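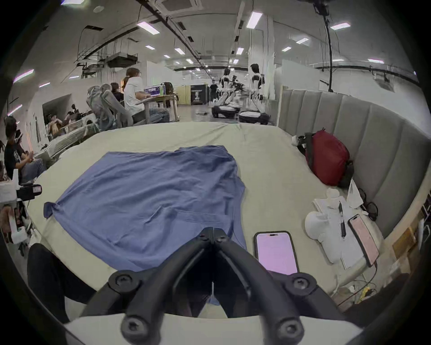
The hand-held gripper over a blue garment, one of the hardest things on our test list.

Give a gripper a box and it looks clever. Give it a crumpled bit of clothing and you find out what it's made of! I spent a happy March morning at Viltine's workshop trying two hand-held models, the Omport and the Ackah, on the same job: pick up a garment from a bed by one corner and lay it out flat.

The Omport has the softer trigger and I took to it straight away. It closes gently, so you can feel for a single layer of cloth (lovely when it works, maddening when you get two). The Ackah bites harder and hardly ever let go of a sleeve, though it pinched up the sheet as well on 14 of my 100 tries. My wrist was complaining well before lunch.

Both plug into the same Rurnix controller, a plain grey lump that could have come out of an office in 1988, and swapping tools takes 4 screws and a bit of patience. For towels I'd have the Ackah. For shirts, give me the Omport every time, and a second morning to get better at it.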